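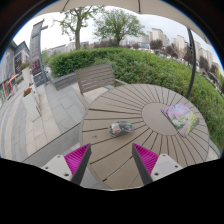
Patio table, radial slats, with the bag of small colorful items and the square book. Umbrella up.

Wednesday, 1435

Outdoor furniture check, second sitting. Table and chairs are the Grarley units Nandini ordered for the courtyard. Purpose today: tabletop surface, slat gaps, umbrella pole play. Chairs to be done separately.

Tabletop. Composite slats fan out from a solid center panel. Wiped with a damp cloth and left 15 min before starting. No lifting at the slat ends that I can feel with a fingernail. The grooves widen toward the rim, as expected from the layout. At the rim they hold grit, and a cloth does not reach it. A stiff nylon brush drawn outward from the center does. Brushing across the slats just moves the grit into the next groove.

Small parts. Keep them bagged on this table. A 2 mm washer went straight through a groove last session and Kyung-tae spent a while on his knees looking for it. The clear bag is fine for anything that will be picked out by color. Do not open it over the slats. Open it over the center panel, or over a tray.

Book. Used as the flat load for the rock check, half on the center panel and half on the slats. Slid a feeler strip under each edge in turn. It sits flat across the joint, no step between panel and slats worth recording. Cover is smooth and slips when the table is bumped, so next time use something with a rubber back. Book goes back to Zanele, who wants it indoors before dark.

Rock. Pressed down by hand at four points on the rim. Slight movement on the hedge side, gone after half a turn on the leveling foot. Qusai thinks the paving is the cause and the foot will need redoing whenever the table is shifted. Agreed. Marked the foot position with pencil on the paver.

Umbrella. Pole collar was loose, tightened to hand tight plus a quarter turn. Canopy left open for the whole session. Shade had moved off one side of the table by the time I packed up, and the slats there were noticeably warmer to the palm. Did not have the surface probe with me. Borrow it from Nour before repeating.

Gap measurement. Not completed. The Jateck gauge reads only when square to the groove, and the radial layout means resetting it at every slat. Rotating the stool by 90 degrees between sets helped a little. A printed template for the rim would be faster.

To do
Chairs: armrest screws, back slats, same brush test
Rim template, ask Kyung-tae for card
Surface probe, sun side and shade side
Check whether Grukiveck still stocks the leveling feet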